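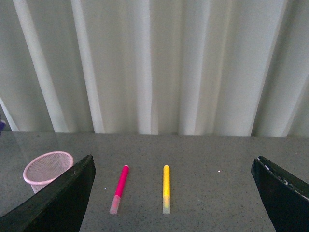
2022年3月，Pladine 阅读器，待机掉电。客户原话是“放一晚上就没了，电池我已经换过一块，你们再给换一块”。工单系统 Darkance 里这种情况只有一个选项，叫“电池老化”，我选了，系统很满意，我不太满意。电池昨天拆下来单独充满，静置到今天早上，电压几乎没动。要是哪块电池老化成这样，我愿意跟它换换。机器先拆后壳，螺丝按位置插在泡沫板上，有一颗最短的没插稳，落在灰色带麻点的台面上，当场隐身。这种台面上的深浅小点跟螺丝头一个尺寸一个颜色，我侧着头贴着桌子看了半天，最后用磁铁扫出来的。下次先铺垫子，这句话我在本子前面大概也写过。

外观和来历。屏幕好，按键好，边框上有两处撬痕，左下角那处挺深。胶是新的，涂得很慷慨，一直涂到了扬声器旁边。电池是 Long 家的替换件，标签贴歪了，电池本身没毛病，插头也对。也就是说前一位同行换电池的思路没有错，他只是换完之后没有放一晚上看看。

先测整机电流。可调电源代替电池，串电流表，开机，等它进休眠，盖上屏幕保护套再等一会儿，免得它因为光线或者别的什么想起来要刷新页面。同型号的好机器休眠时是200微安，我手边有一台架子上的备用机，重新测了一遍，还是200微安，数字很乖。客户这台停在15毫安，不往下走。15毫安这个数很讨厌：要是大短路，热成像一照就亮，十分钟收工；要是漏得极少，可以劝客户把心放宽。它偏偏卡在中间，电池一晚上掉光有点夸张，掉掉一大截绰绰有余，再加上客户睡前还要看书，事情就对上了。

热成像照过了。主板上最热的东西是我的手指刚才按过的地方。等指印凉下来，整块板子一片匀称的蓝，好看，没用。

接着按老办法拔东西。能拔的都拔：触摸排线、前光排线、电源键小板、扬声器。每拔一个都让它重新休眠再读数，这一步急不得，有一次我没等够，读数偏高，差点冤枉了前光。结果如下，照抄草稿纸：

触摸排线拔掉，不变。
前光排线拔掉，不变。
电源键小板拔掉，不变，另外开不了机了，得用镊子点一下触点。
扬声器拔掉，掉了一点点，插回去又回来。

看到扬声器这一行的时候我还没当回事，在旁边写了“接触？”两个字，然后去查无线部分了。无线部分花掉了整个上午。供电正常，使能脚该低的时候是低的，飞行模式开关都试过，电流表纹丝不动。我把无线模块那一路的电感挑起一头，电流还是不动，再焊回去。这个操作的唯一成果是证明我会焊电感。

中间 Meriem Hajji 过来借吸锡带，看了一眼草稿纸，问扬声器拔了为什么会掉。我说接触。她说扬声器在休眠的时候凭什么有电流。说完拿着吸锡带走了。吸锡带到现在没还，不过这句话值一卷。 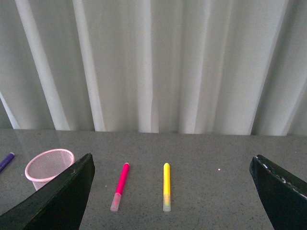

字数 2,872 · 阅读时间 15 分钟

下午从功放重新开始。

这台机器的功放直接挂在电池那一路上，中间没有负载开关，靠一根使能脚决定睡还是醒。主控休眠的时候，这根控制线在主控一端是悬空的，外面有一颗下拉电阻把它按住。电阻在，功放就老实睡觉；电阻不在，这根线就飘着，飘到多少算多少，功放看心情。量了使能脚的电压，果然不高不低，表笔一搭上去还会变，手靠近也会变。表笔搭住的时候电流往下掉，拿开又回来。等于我每次去量它，它就装睡。

对着备用机的板子找那颗电阻。备用机上有，紧挨着电池插座；客户这台，电池插座旁边有两个干干净净的焊盘，上面什么都没有。显微镜下一个焊盘边上还有一道细划痕，方向正好朝着左下角那处深撬痕。事情经过我就不替同行写了，金属撬片，插座很紧，一使劲，电阻跟着走了，在胶里或者在他家地板上。

这样看，客户最早来换电池也许真的是电池旧了，换完之后才变成现在这个毛病。也可能一开始就是别的问题。没法倒回去问，旧电池客户说扔了。

补焊过程。预热台设到100度，板子架上去等温度上来，电池插座和旁边的塑料件用高温胶带包住。Caltitz 风枪换小嘴，风量压到最低，这把风枪的最低档仍然有一种想把小件吹到隔壁房间去的志向，所以最后改用烙铁，刀头，先给一个焊盘上一点锡，镊子夹着电阻推过去，另一头再补。阻值照备用机上拆下来测的那颗走，备用机那颗测完焊回去了，这里特意写一笔，免得将来谁发现架子上的备用机也开始掉电，然后来翻我的本子。

焊完第一次上电，电流更大了。心凉了一下。检查发现扬声器触片在我拔插的时候弯了，碰着旁边的屏蔽罩。掰回来，垫了一小片绝缘胶。第二次上电，进休眠，等，200微安。再等，还是200微安。手靠近使能脚，不变。表笔搭上去，不变。用合上保护套、按键唤醒、充电线插拔各折腾一遍，每次都能回到原来的数。

顺手记几件跟这台机器有关的杂事。

一、这个型号的电池插座不要撬。它是往上提的，两侧有小耳朵，用塑料棒从靠近排线的一边顶起来。从另一边下手，力全压在那颗电阻上。我在备用机的屏蔽罩上用记号笔画了个箭头，丑，但是方向对。

二、待机电流这一项以后收机的时候就测。原先的流程是充满、放一夜、看百分比，百分比这东西是电量计自己说的，刚换完电池的电量计说什么都不太能信，得先完整充放一次才肯讲实话。串个表要不了多久，前提是有耐心等它真的睡着。

三、热成像对这种程度的漏电意义不大。我知道，我每次还是先照，因为漂亮。

四、草稿纸上凡是写了“接触？”的地方，当天回头再测一次。带问号的结论我至今还没见过哪个自己变成句号的。
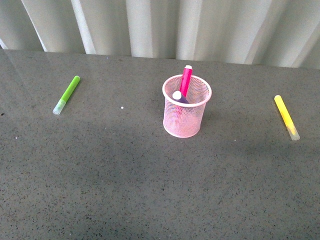 五、胶。前一位用的那种软胶粘在扬声器网边上，不清掉的话装回去声音发闷。用异丙醇泡软，慢慢卷，别拿刀刮，网后面那层膜一碰就破。清了比焊电阻还久的时间，工时栏里照实填了，Darkance 弹出提示说该项目超出“电池老化”的标准工时，请说明原因。我在说明里写“胶”。系统接受了。

后壳胶重新打，压一晚上，明天开封再测一遍休眠电流才交机。电池不换，就用客户原来那块 Long 的，没有理由换。这一点得当面解释清楚，客户认定了是电池，来的时候态度很坚决，我们告诉他是一颗芝麻大小的电阻，他很可能觉得是我们不想给他换电池。Meriem 的意见是把板子上那两个空焊盘的显微照片给他看。我的意见是照片给看，费用按小件补焊收，不按电池收，账单便宜了，人一般就比较愿意相信电阻的存在。

还没弄清楚的：按功放的手册，使能脚飘在中间的时候电流不该有这么大，差了一截。有可能是功放处在半开半不开的状态，输出那一级在慢慢磨；扬声器拔掉会掉一点点，跟这个说法合得上。想拿示波器看一眼输出脚，可是现在电阻已经焊好了，再拆下来只为了满足好奇心，有点对不起客户。可以在备用机上做，把那颗电阻挑起来一头，看输出，顺便看是不是也停在15毫安。要是备用机上的数不一样，那客户这台可能还有第二个小毛病被盖在后面，虽然现在读数正常，我看不出它能藏在哪儿。

备件盒里这个阻值的电阻快没了，下单的时候跟吸锡带一起买。一月份那次补货漏掉的也是它，当时我在清单旁边批了“用不上”。字迹是我的，没法赖。

另外翻旧记录，一月份收过一台同型号，也是掉电，也是在外面换过电池，当时我们又给换了一块就交出去了。客户后来没再来。我本来把这当成修好了的证据，现在看着有点发虚，已经把工单号抄给 Meriem，由她打电话问一声，还在掉的话叫他拿回来，不收钱。

明天：开封前测充电，测休眠，测声音。备用机挑电阻的实验看有没有空。垫子铺上。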